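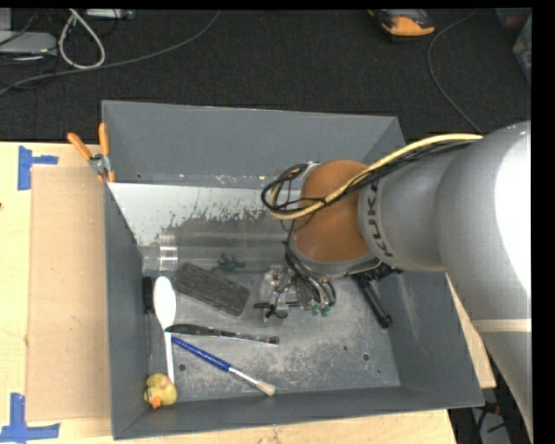 To: Subscribers, Grandeck Shared Kitchen and Supply List
Subject: Re: Gray bins – cleaning, scratches and the drain holes

The facilities office thanks the member kitchen at Cestomo for its message, which is quoted in part below. Several other kitchens have raised similar points since the bins were distributed in March, and this reply is sent to the full list so that all sites may follow the same practice.

> We have been using the large gray bins for loose utensils
> between washing and sorting. The floors of ours are now
> scratched and show pale smears that do not come off with the
> usual cloth. In one bin there is a whitish patch that is
> flaking at the edge. Staff have asked three things:
>
> Is the bin still fit for clean utensils?
> Are the round holes in the floor meant to be left open?
> May the bins be kept on the wooden tables?
>
> We would also like to know whether replacements are to be
> ordered by us or through your office.

On the first point, scratches alone are not grounds for withdrawing a bin. Marks of this kind appear early and do not affect ordinary use. Pale smears should be treated as residue until shown otherwise. Please wash the floor of the bin with warm water and the standard detergent, leave it for 3 minutes, rinse, and dry with a clean towel. Abrasive pads are not to be used.

A flaking patch is a different matter. Any bin in which the surface lifts or sheds particles should be taken out of use for clean utensils at once. It may be kept for items that will be washed again before use, provided that it is labeled accordingly on the outside. Sites should not attempt to scrape the patch back to a firm edge. This was tried at Ternum and the damaged area became larger.

On the second point, the holes are to be left open. They should be checked when the bin is washed, as crumbs and scale collect at the rim. Tape or plugs must be removed before the bin goes back into service. A bin that is still draining should stand on the rack by the sink and be moved to the table only when dry.

On the third point, the bins may be kept on wooden tables. Please lift them into place. Dragging a loaded bin has marked the tabletops at two sites, and the cost of refinishing is charged to the kitchen concerned.

Members are also reminded that the bins are intended for sorting and short holding. Spoons and other small items tend to gather on one side when the bin is carried, and they should be spread out again before sorting begins. Knives are not to be placed loose in a bin under any circumstances – the sloping walls make it too easy to reach in without looking.

Replacements are ordered through this office. The current supplier is Sakalauskas, and the order reference is 2994. Requests should state the site, the condition of the bin and whether a label is needed. Individual kitchens should not place orders directly, as the agreed price applies only to the joint account.

The revised cleaning sheet will be sent to this list when it has been approved. Until then, the sheet posted beside the sinks remains in force, with the exception of the line on scouring pads, which should be struck out by hand.

Facilities Office
Grandeck Shared Kitchens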